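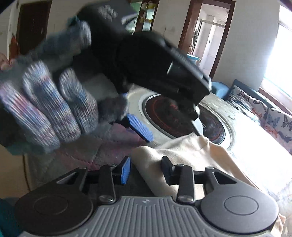

*February, cloth work in the flat. Two grippers, one cloth, knitted glove on.*

Morning on the cloth task again. Notes below are mostly mine. Yutong has added hers in the margin of the paper copy and I've typed in the ones I could read.

**What we're supposed to be finding out**

Clollbridge wants to know if the Koreleck arms can take over table wiping and cloth folding at the Plavport flats. The pitch says each turnover gets nine minutes shorter and the cleaners "move up to quality checks." I've now read that pitch three times and I still can't find who wrote the nine minutes down or what they were timing. Guoqing Song thinks it came from the supplier's slides. He asked. No answer yet.

**Cloth**

A soft cloth is a bad thing to start with. It never sits the same way twice. Drop it and you get a peak in one place and a fold in another, and the pads want something to close on. The peak is easy, you pinch it and lift. A flat edge on a smooth tabletop is the trouble, the pads slide over the top and come up with nothing.

With my own hand I'd push the edge against the table with a fingertip and roll it up. I did it a few times just to watch myself. Can't do it with the gripper. Ended up dragging the cloth toward me until it bunched, then pinching the bunch. It works, but I'd be told off for it on a real shift, because you've just pulled whatever you wiped up back across the table.

So the arm will learn the drag. Worth writing down now, before someone sees a clean demo and calls it folding.

**Light**

Window side of the table washes out badly by late morning. The marble pattern goes almost to white at that end. Yutong says drop those takes. I say keep them, people's flats have windows. We left it unsettled. (Y.J.: "keep but label them, then I'll shut up.")

**Hands**

The gloves stay for now. Wrist is the real complaint. After 80 repeats I was holding the gripper differently from how I started, elbow tucked in, turning from the shoulder. After that I stopped trusting my own takes. The target on the sheet is 300 a day per person. I'd like whoever set it to come and do one day.

The cleaners on loan from Plavport have it worse, they go from this to a regular shift. Agreed with Guoqing that loan days and shift days don't touch. He'll have to get that past scheduling and I'm not hopeful.

**What changes for the crew**

Wrote this part after lunch, still annoyed.

There are 31 people on the Plavport cleaning list. The plan treats wiping down as the boring bit that everyone will be glad to lose. I asked two of them over coffee. One would hand it over tomorrow. The other said the table is where she slows down and looks around the room, and that's when she spots the hair on the cushion or the ring on the sill. Take that away and she's walking from bathroom to bedroom with a checklist, then standing over an arm waiting for it to let go of a cloth.

"Quality checks" has no pay grade next to it. I looked. It has a box on the new rota and a login for Luo, the job tracker, where you tap a button when the arm stalls. If the arm stalls as often as I think it will, that button is the job. And the time you spend rescuing it doesn't show up anywhere, since Luo stops the clock at the tap and starts it again when the arm moves. So the flats will look quicker than they are. I've raised this twice. Guoqing agrees with me and also says it's above both of us.

I'm not against the thing. Lifting mattresses, fine, please, take it. Hauling linen bags up the stairs, same. We picked the cloth because it fits on a table.

**To do**

- Try the flat edge with the second gripper holding the far side down. Yutong's idea, better than mine.
- Heavier cloth, same table. See if the drag goes away.
- Blinds half down for one batch, labeled.
- Ask again about the nine minutes. In writing this time.
- Get the Luo clock setting changed, or get a no with a name on it.
- Wrist breaks on the sheet as a line of their own so they can't be skipped.

Stopped at 4:40. Battery low on the left one, put it on charge.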